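**Ticket 428 – Product search on the Kereama site gives empty page for some words**

Status: open, waiting for Cluvik hosting
Opened: April 1, 2020
Site: Kereama catalogue (classic ASP, Access database moved to SQL Server last July)

**Reported by customer**

The search works for most words, but when a visitor types a part name with an apostrophe or a slash, the page comes back with header and footer and nothing in the middle. No error message. The customer saw it first in Firefox, I have it also in Chrome and in Edge, so the browser is not the cause.

**What I checked**

1. Searched "bracket". 19 results, all links work.
2. Searched "bracket 1/2". Empty middle part.
3. Searched "driver's plate". Empty middle part.
4. Opened the category page directly, without search. All 97 products of the category are listed.

I looked in search.asp. On line 209 there is "On Error Resume Next", and after this line every mistake is swallowed silently. I commented it out on the test copy and then I got the real message: unclosed quotation mark in the SQL string. So the apostrophe goes into the query without any treatment. This is also a security problem and I ask to raise the priority of the ticket.

The slash is a different matter. The search word is put in the address by the Fusow rewrite module, and the module reads the slash as a new folder.
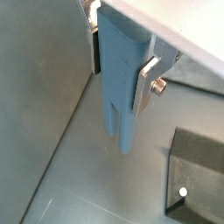 For the apostrophe I have rewritten the query with parameters (ADODB.Command). It took longer than I expected, as the same query is copied in three files. On the test copy I made a dummy product to try it, with the name "Test item, 1/2 – maker's sample" and the short text "For testing only". The product has both bad characters in the name. Search for "maker's" now finds it. Search for "1/2" still does not.

**Tried for the slash, without success**

- Encoding the slash as %2F before the redirect. The server answers 404.
- Double encoding. Works on my machine, but not on the Cluvik server.
- Switching the rewrite rule off for the search page only. The search then works, but the old links in the Nakis newsletter are broken, so I put the rule back.

**Proposal**

Send the search word as a normal query string (search.asp?q=...) and keep the rewrite rule only for the old links. The form needs one small change – method "get" and the new action address. Before I do this on the live site, I need from Cluvik:

- the exact version of the Fusow module
- a backup of the current rule file
- write access to the root folder, my account has only read

**Update, afternoon**

The parameter fix is now live in all three files. I tested again "bracket" and "driver's plate" and both give results. The dummy product exists only on the test copy, please do not delete it yet, I need it for the slash.

Cluvik confirmed the request for the backup. Write access is not given yet. The ticket stays open.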